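Monalbridge opens winter clothing collection for local families

23 January 2023

A collection of warm clothes has opened in Monalbridge, and residents are asked to look through their wardrobes before the end of February. The Siriwardena Centre, which organises the collection together with the laundry firm Prudton, hopes to receive up to 2000 pieces this winter.

Jumpers, cardigans, scarves and children's coats are the most needed. Everything should be washed at home, completely dry and folded before it is brought to the centre. Clothes with a missing button are also welcome - the sewing group on Zellero Street will repair them. 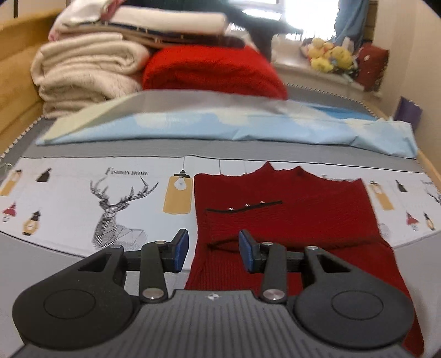 COMMUNITY

A knitted jumper, like the red one with small silver studs on its trim, should be laid flat on a bed or a table for folding. The sleeves are turned in first, then the lower part is brought up to the collar. Knitwear should not be sent on hangers, as the shoulders lose their shape in storage.

Last winter the centre gave out 955 pieces to families in the town and the villages near it. The organisers say that the demand is higher this year, and a second storage room has been prepared.

Bags can be left at the side entrance from 9 in the morning. Shoes, bedding and curtains are not accepted this time.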